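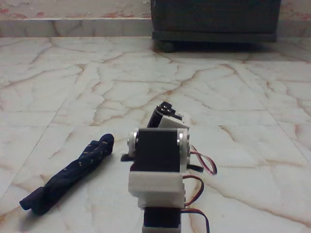

Print | E-mail

Herman Santoso takes his shoes off before he talks about a floor. He did it at the door of the Gallardo house in Jinport, lined them up on the step, and walked in wearing gray wool socks, and within a minute he was crouched down with his cheek nearly touching the marble, looking along it toward the window.

"Come down here," he said. "You can't see a floor from standing up. You see the shine, sure, everybody sees the shine. You want to see if it's flat."

So I got down. He has been polishing stone for most of his working life, first with a crew at Irnent and now on his own, and I can report that lying on the ground next to him is one of the better ways to spend a Friday morning. From that height the light comes skating in off the street and any little ridge or dip turns into a wobble in the reflection of the window bars. He pointed out two. I could see one of them.

The main room and hall together come to 507 square feet, all marble, and he knows the number by heart from having covered it on his knees. When the Gallardos called him the stone had years of floor wax on it, one coat over another. "Yellow like old piano keys," he said. "They thought they had a cream floor. They were shopping for curtains to go with a cream floor! I did one corner behind the door, the size of a dinner tray, and I called the lady over, and she didn't say anything. She went and got her husband."

Getting the wax off took longer than the polishing. He uses a stripper he waters down more than the label suggests, a white pad, and a lot of rinsing, and he keeps changing the rinse water long after I would have quit. Then come the diamond pads, and this is where he really gets going. He starts only as coarse as he has to. On this floor that was a 200 grit, for the scratches by the kitchen where chairs had been dragged in and out, and the rest of the room began finer than that.

"People love to start rough," he said. "They rent the machine, they want to see something happen. But every scratch you put in, you have to take out again. If you start at 200 you have to be sure the next pad removed all the 200 before you go on. You skip one, you think it's fine, you get to the end, and there it is, a swirl right in the middle of your beautiful floor. Then you go back and do it over. I've done it over. I did a lobby on Padberg Street over, the whole thing, at night, by myself, and I didn't charge for the second time."

He stops at 900 before the polishing powder, lets the floor dry overnight, and comes back to look at it in the morning. Wet marble always looks finished, he told me, and it fools him too if he's tired. The powder goes on as a slurry and gets worked with a natural hog's hair pad until, in his words, the sound changes. I asked him what it changes to. He thought about it for a while and made a noise somewhere between a purr and a zipper.

I wanted to know about keeping a floor nice, because I have a marble bathroom the size of a phone booth and I've been cleaning it with vinegar. I probably shouldn't have said so. He put his hand on his chest.

"Vinegar, lemon, the spray for the shower, anything that's sour, no. Marble is soft, it's like chalk that went to college. Acid eats it. You get a dull spot, and you think it's a stain, so you scrub it with more vinegar!" He was laughing by now, and so was I, a little sadly. "Warm water, a soap with neutral pH, a mop you wrung out properly. Dry it with a towel if you like it to sparkle. And sweep first. Please sweep first. The sand on your shoes is the same as my diamond pads, only you didn't choose the grit."

Hence the socks. He also likes a mat outside the door and another one inside, felt on every chair leg, and new felt when the old felt has picked up grit, which happens sooner than people expect. He doesn't mind a spill as long as somebody gets up for it. Red wine he blots, oil he covers with a paste of baking soda and water under plastic wrap and leaves until the next day. If the mark is still there he does it again.

What about sealing? He shrugged. A good penetrating sealer buys you time to find a paper towel, and that's all he'll promise for it. He drips a little water on the stone and watches. If it sits up in a bead, leave the floor alone. If it goes dark underneath, it's time.

I asked whether he ever gets sick of it, the knees, the slurry, the buckets. He'd moved over by this point to a vein he particularly liked and was following it with one finger.

"This was mud at the bottom of an ocean," he said. "Shells, little animals. Then a mountain sat on it. And now somebody's kid is going to slide down the hall on it in pajamas. I think that's wonderful. I really do. I tell my wife that and she says, Herman, our kitchen is linoleum."

It is, too. He's been promising her stone since before their daughter started school, and he has the slabs in the garage already, stacked on edge against the wall with cardboard between them. He plans to start in October, after a staircase job across town, and he has already decided on a honed finish instead of a polish, since she cooks with a lot of lime and a matte surface is kinder about etching.

On the way out he sat on the step to tie his shoes, then untied one again and went back in to wipe a handprint off the floor. It was mine.

Print | E-mail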